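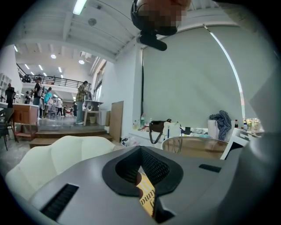
Mirela Araújo wrote in to ask whether a parcel with a torn label can still be delivered if the street name is gone but the postal code survives. In most cases it can, and the long answer is under "Damaged labels" below.

Filed under: Help > Labels and Packaging

Which label sizes does the Gotcombe depot accept?

The standard label is 102 mm wide. Narrower labels are accepted at the counter but have to be keyed in by hand, and hand-keyed parcels leave one sort later. Labels printed on plain paper must be taped on all four edges. Do not put tape over the barcode if the tape is glossy; the scanner reads the glare and rejects the parcel.

Damaged labels

A parcel is sorted on the barcode first, then the postal code, then the printed address. If the barcode fails, the parcel goes to the manual bench at Sondport. If the postal code can be read, the clerk matches it with the sender's manifest and prints a new label. The street name is needed only when two parcels on the same manifest share a code.

If neither the barcode nor the code can be read, the parcel is opened. Place a second copy of the address inside, on top of the contents. A packing slip is enough if it shows the full delivery address.

How many parcels are relabeled?

In October the Sondport bench received 1,267 parcels. Of these, 1,057 were relabeled and sent on without contacting the sender. The rest were held for inquiry. These figures cover domestic parcels only.

Does the color of the label matter?

Not for sorting. The scanners work in red light, so black bars on white, yellow or pale orange stock will read. Red bars will not read on any stock — they disappear under the scanner lamp. Dark green and dark blue bars read well enough on white.

Can I use thermal labels?

Yes. Direct thermal labels darken when left in a hot vehicle or against a radiator. For parcels that may spend more than a few days in transit, use thermal transfer labels or laser-printed ones.

What happens when a parcel is held?

The depot sends a notice to the address on the account. You have 14 days to reply with a description of the contents and the delivery address. Reply by using the link in the notice; replies sent to the general mailbox are not matched to the parcel. After 14 days the parcel is returned, if a return address was found, or moved to storage.

Which software produces a valid manifest?

Charvát and Itell both export the current format. In Itell, select "Full address" in the export settings, or the file will contain postal codes only. Older Charvát files have the weight column in ounces and are rejected on upload.

Who do I contact about a rejected manifest?

Write to Thaddeus Kapoor at the manifest desk. Include the account number and attach the original file, with the columns unedited. The desk closes at 4:30 p.m.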